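Ulisura 742 昇降式作業テーブル 製品情報
シェア 5 コメント 2

Ulisura 742は、事務作業と軽作業の兼用を想定した昇降式テーブルである。製造はWatthorpe、国内での販売と保守はGrerkariが担当する。従来機Ulisura 626の後継にあたり、脚部フレームの断面形状と制御ユニットを変更した。型番の数字は最低設定時の天板高さ(mm)に対応しており、742は742mm、626は626mmを下限とする。座面の低い椅子と組み合わせる場合や、児童が使用する場合は、引き続き626を選定されたい。両機の天板に互換性はあるが、脚部フレームの混用はできない。

昇降は電動式で、操作部は天板下面の右側に取り付ける。左側への付け替えも可能だが、その場合は延長ケーブル(別売)が必要になる。高さの記憶は5点まで。記憶位置の呼び出しは、ボタンを離した時点で停止する方式と、一度押すと設定位置まで連続して動く方式のいずれかを選択できる。出荷時は前者に設定されている。連続動作に切り替えた場合、昇降範囲内に椅子の肘掛けや引き出しの取っ手が入らないことを設置時に確認すること。

障害物検知は、駆動部の電流値の変化を監視して行う。検知後は逆方向に短距離を移動して停止する。感度は標準と高の2段階で、天板上の積載物が重い場合、高設定では誤検知が生じることがある。誤検知が続くときは標準に戻し、それでも解消しなければ原点復帰を実施する。原点復帰の手順は、下降ボタンを最下点で長押しし、表示部の点滅が止まるまで保持する。途中で手を離した場合は最初からやり直しとなる。
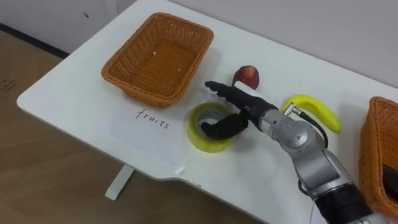
天板はホワイト、ライトグレー、ナチュラルの各色から選択する。表面の光沢は抑えてあり、照明の映り込みは従来機より少ない。ホワイトは筆記用紙との明度差が小さく、白い紙を直接置くと紙の縁が見分けにくいことがある。書類の照合を主な用途とする場合はライトグレーが適する。小物の整理には写真のような籐編み風の角形かごも使用できるが、底面の粗い編み材は昇降時の振動で天板に擦り傷を生じさせるおそれがあるため、フェルト等を敷くこと。前縁に切り欠きのある天板では、その部分に荷重を集中させないこと。

清掃には水で薄めた中性洗剤を用い、その後に乾拭きする。アルコール製剤は短時間の拭き取りに限り使用できる。研磨剤入りの洗剤、メラミンスポンジ、シンナー類は不可。粘着テープの跡が残った場合は、ぬるま湯を含ませた布をしばらく当ててから拭き取る。

設置にあたっては、壁面との間に昇降時の揺れを見込んだ隙間を確保する。幅木が張り出している部屋では、壁面ではなく幅木の前面を基準に測ること。フローリングの場合は脚先の調整ねじに付属の保護キャップを装着する。毛足の長いカーペット上では水平が出にくく、左右の脚に高さのずれが生じやすい。移動の際は必ず最下点まで下げ、電源プラグを抜いたうえで、天板ではなくフレームを持つ。

別売品は、ケーブル受け、モニターアーム用補強板、延長ケーブル、キャスターセット。補強板はDow型アームの締め付け金具に対応する。キャスターセットを装着すると天板面が高くなるため、表示部の高さ補正値を入力し直す必要がある。ケーブル受けと補強板は取り付け穴の一部を共用しており、併用時は補強板を先に固定する。

保証の対象は駆動部、制御ユニットおよび脚部フレームとし、天板表面の傷、日焼けによる変色、保護キャップの摩耗は含まない。修理の依頼時には、フレーム内側の銘板に記載された製造番号と、表示部に出ているエラー表示を控えておくこと。

掲載内容は2018年7月4日現在のもの。ナチュラルの天板は10月出荷分より木口の仕上げを変更する。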